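Can a robot do your laundry yet? I went to find out
Thursday, February 24, 2022

I've been promised a laundry robot since I was a kid, and I've been let down every single time. So when Parnik, the small company out on the Masero industrial park, said I could come and spend a morning with the team working on theirs, I had my coat on before I'd finished reading the email.

The project goes by Prorkico (I asked what it stands for and got a shrug), and the job is as plain as jobs come. Open the washer, get the clothes out, put them in the basket. My nephew can do it, when he's bribed. The machine has two arms, a gripper on the end of each, and as much time as it likes.

I was expecting a shiny demo kitchen with a fake fern. Parnik works on bare concrete, with a front loader against the wall and a basket set down in front of it, and I liked the place better for that.

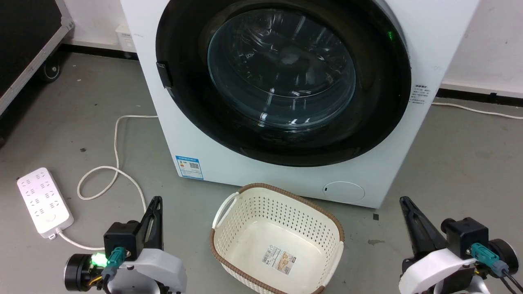

What it can do

Getting the door open used to be the big headache, the team told me, and they talk about it now the way people talk about an old car they finally sold. You have to find the edge, pull hard enough to pop the latch, and then stop pulling that hard the moment it gives, or you drag the whole washer along with you. They spent most of last July on that one move. I tried it on my own machine when I got home, paying attention for once, and I do about four different things with my wrist that I've never thought about.

The numbers they gave me are for unloading a small wash from start to finish, with no human stepping in. Since the summer they've logged 2,269 attempts. A good run takes 7 minutes for a load of three or four items, and I'd like that in bold if this page did bold, because seven minutes is a long time to stand next to somebody taking out a few towels. I fold faster than that, and I fold badly.

Still, it's a real chore, done from one end to the other, and a couple of years ago I'd have been watching a video sped up to make it look good. I timed one run on my phone and got pretty much what they'd told me. 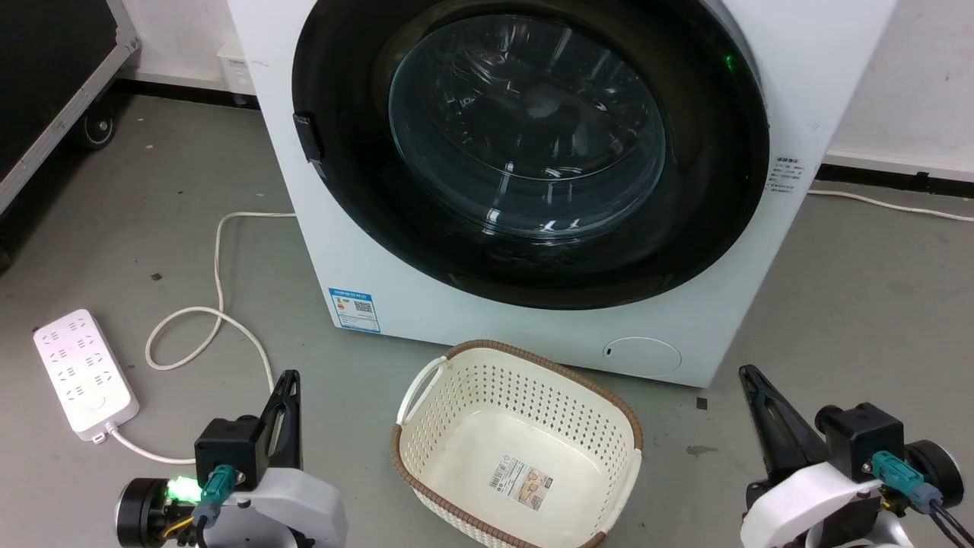 Washer and basket at Parnik's workshop on the Masero park.

What it can't do (yet!)

Socks. Oh, the socks. Anything small and dark that ends up at the bottom of the drum is trouble, and if you've ever found a lonely black sock in there two days later you'll have some sympathy. The drum is shiny, the sock is a dark lump, and a gripper with two fingers has to reach in past the rubber seal and pinch something it can barely make out. Big bath towels are a different kind of misery — they come out fine for the first foot or so and then hang on to everything else in there.

I asked about a full family load and got a very polite laugh. Parnik's own goal for this year is up to 40 items in one go, mixed sizes, and they were careful to call it a goal. Folding is off the table. So is carrying the basket anywhere, so if your washer is in the basement and your closet is upstairs, you're still the one on the stairs.
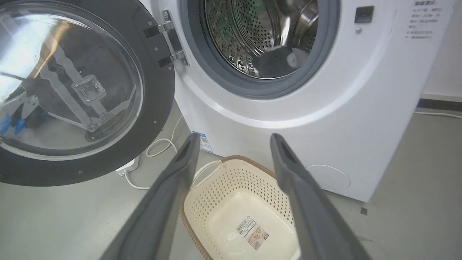
Ruiz-Ortega, the laundry service that does sheets and uniforms for hotels on this side of town, is less dazzled than I am. A spokesperson told me over the phone that the company has looked at two-armed machines and keeps coming back to speed, and that a person on its floor clears a commercial washer in the time it takes a robot to find the first pillowcase. The company would be interested in something that worked overnight, slowly, on the small stuff, so long as it didn't need anyone standing by to rescue it. That last bit was said twice.

I put that to the people at Parnik and they didn't argue. Homes were always the plan, they said, because at home you might not care if it takes an hour, as long as it's finished when you come back from work. I can see that. My dishwasher takes forever and I've never once stood there tapping my foot at it.

There's no price and no date, and I did ask, more than once. What they do have is 3 households in the area lined up for a trial later this year, all with front loaders, all with a bit of floor space around the machine. Top loaders are out for now, which rules out me and my whole street.

If you want to watch it for yourself, Parnik is planning an open afternoon at the workshop in July. Times will go up on the Masero park notice board and I'll add them to this page when I have them. Bring socks, I suppose. I've asked if they'll take a load of mine and I'm waiting to hear back.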